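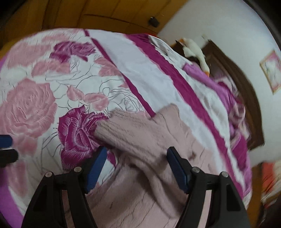 Tivetton bedding swap returns in August with more room and a mending corner

The Tivetton bedding swap is back, and it is going to be the biggest one yet! Doors open at 9 a.m. in the old Zornance mill, where last summer's swap filled the ground floor so fast that people were sorting pillowcases on the stairs. This year the upper floor will be open too, with long tables for sheets and quilts and a separate room for blankets and throws.

Last year 3553 pieces changed hands in a single morning, everything from crib sheets to heavy winter quilts (and one set of velvet curtains that somehow got in and went home with a very happy new owner). Whatever was left at closing time went to the Urura shelter, which used the larger blankets to refit its family rooms before the cold weather.

The rules are the same as before. Bring clean, dry bedding, folded if you can manage it, and take home as many pieces as you brought. Bedspreads, fleece, flannel, cotton and wool are all welcome. Pillows and mattress pads can't be accepted. Small holes and loose hems are fine this time, thanks to the new mending corner, where two sewing machines will run all morning and you can learn to patch a quilt or bind a frayed edge while you wait.

The corner is the part we are most excited about. Delić, the fabric shop on the square, is giving thread, bias tape and over 130 remnants for patching, many of them old floral prints that have been sitting in the stockroom for years and are lovely. Kids can use the smaller scraps to make doll blankets at the table by the window.

Anyone with an older bedspread is also invited to bring it along for the pattern wall, a display of bedding made or sold in the Tivetton area. There are already 58 pieces promised, including several from the years when the mill was still weaving, and there's space for plenty more. Items on the wall are for looking only and go home with their owners at the end.

Entry is free. Drop-off starts at 8 a.m. at the side door on the river side, and parking is in the field behind the mill. The swap closes at 1 p.m., with coffee and plum cake upstairs until it runs out.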